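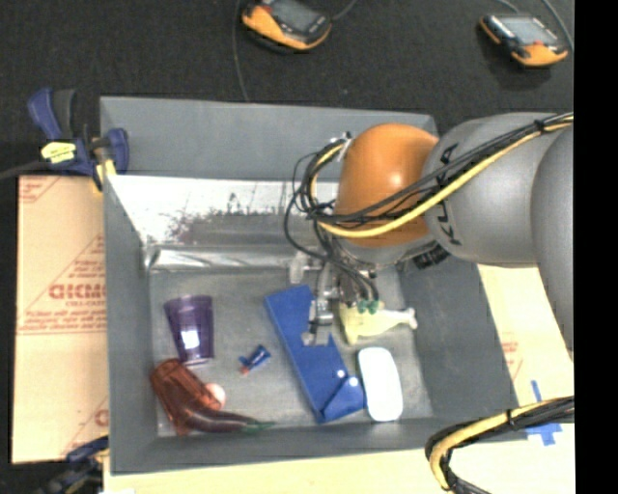 1 min read

Budget for a second picking cell: what do we forget?

Nazmiye Bozkurt
We plan a second cell in October, same KUKA arm and gray bin. Bromard quoted the arm and gripper only. What else should I put in the budget?

Mawuli Mahama
Cables and spare fingers. We kept around 5 percent for them and it was too little. Ask also for the delivery time of the gripper, ours came 34 days after the arm.

Kowalchuk
clamps. good ones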